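Fedska's Netdale machine back up after wrist cable swap

Fedska has its two-armed tidying robot working again at the Netdale site, after a fault in the right wrist kept it switched off for 6 days in October. The firm says the fix was a new cable and a fresh set of finger checks. Nothing bigger than that.

The trouble showed up as a hand that would close, then let go a moment later. Staff first blamed the grip settings and spent most of a morning on those. Wrong place. The short cable at the wrist had worn where it bends, and the signal dropped out whenever the arm turned past a certain point. Riton, which supplies the hands, sent a spare with a slightly longer loop — less strain on the plug end, so the fitters were told.

Fitting it took under an hour. Calibrating took the rest of the day. Each finger joint has to be set to zero by hand, then checked against a block, then the whole arm is run slowly with the power limited. The left arm carries a plain gripper and needed only a wipe down and its screws tightened.
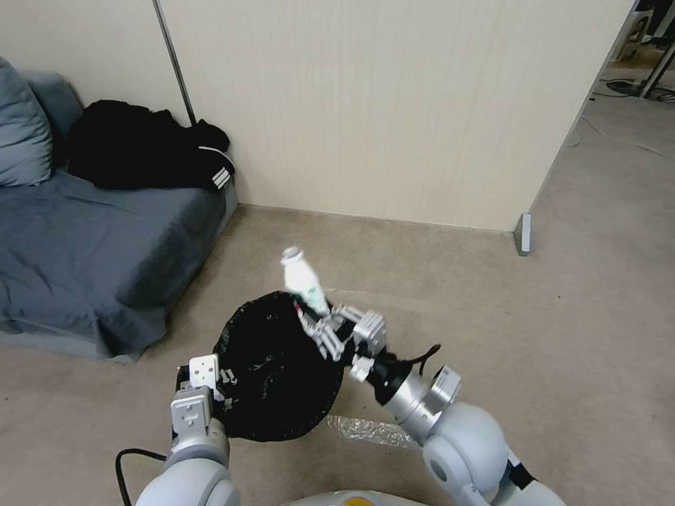 Rubbish is the standard test after any repair. The gripper has to keep hold of the bag while the hand brings a bottle over the opening, and both arms need to agree on where the bag is. If they are out by even a little the bottle catches the rim. Fedska ran 153 attempts on the first day back and wants 400 before the robot goes on to its normal rota. Small bottles only for now, heavier items to follow.

The maintenance sheet has been changed too. Wrist cables will now be looked at every 198 running hours, and swaped at the first sign of wear. Before this they were checked only when something went wrong. The finger pads stay on their old schedule.

Gebremichael, the contractor that looks after the machine, is keeping the old cable to see exactly were it failed. A second spare is on order from Riton — no delivery date yet. The same change will be made to the left arm at its next service.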